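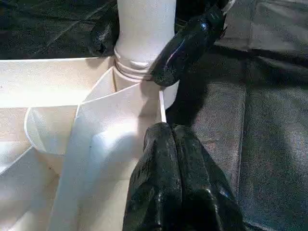 How a Robot Hand Holds Something Soft

A robot hand is called a gripper. Some grippers have two flat jaws, like pliers. The one in our shared workshop has three fingers, and its name is Stundar. This page explains how Stundar picks up light things without crushing them, and how you can test the same idea at a table.

What has to be decided

Before a gripper closes, its program needs three numbers: where to put the fingers, how far to close them, and how hard to push. The third number is the difficult one. A block of wood does not care how hard it is pushed. Paper does. A folded paper shape is mostly air, and its walls bend when the force gets too large.

Force is a push or a pull. It is measured in units called newtons. An apple resting on your palm pushes down with a force close to one newton. A sheet of paper pushes down with far less.

Why three fingers

Press a paper cup with one finger and it slides away. Press it with two fingers, one on each side, and it may stay, but it can spin around the line between them. A third finger stops most of that spin. The pushes have to balance. If one finger pushes harder than the others, the cup moves toward the weaker side until it tips or bends.

Where the fingers go matters too. A flat wall of paper is weak in the middle and stiffer near a fold. A rolled or folded ring is stiffer again, for the same reason that the rim of a paper cup is rolled. When Senga Haldane set up the first grip program, she put the contact points close to folds wherever the shape allowed it.

Why the fingertips are round

A sharp edge puts all of its force on a thin line, and paper creases along that line. A rounded tip touches a small patch instead. If the tip is also soft, the patch grows as the finger presses, and the force on each bit of paper stays low.

How the motor stops in time

Each of Stundar's fingers has its own motor. The motor turns in small steps, 600 of them from fully open to fully closed. After each step, the controller checks the electric current going into the motor. A finger moving through air needs little current. A finger pushing on something needs more. When the current rises past a set limit, the motor stops. For paper, we set the limit to 10 percent of full current. For wooden blocks we use 40.

Try it

You need one paper cup, one sheet of paper and a partner.

Stand the cup on a cloth. Lift it with one finger and a thumb, squeezing as little as you can. Then lift it with two fingers and a thumb.

Next, squeeze gently near the rim, and then halfway down. Have your partner watch the side wall and say "stop" when it first bends. Your partner is doing the job of the current check.

Roll the sheet of paper into a tube and repeat. Write down which place on the tube bends first.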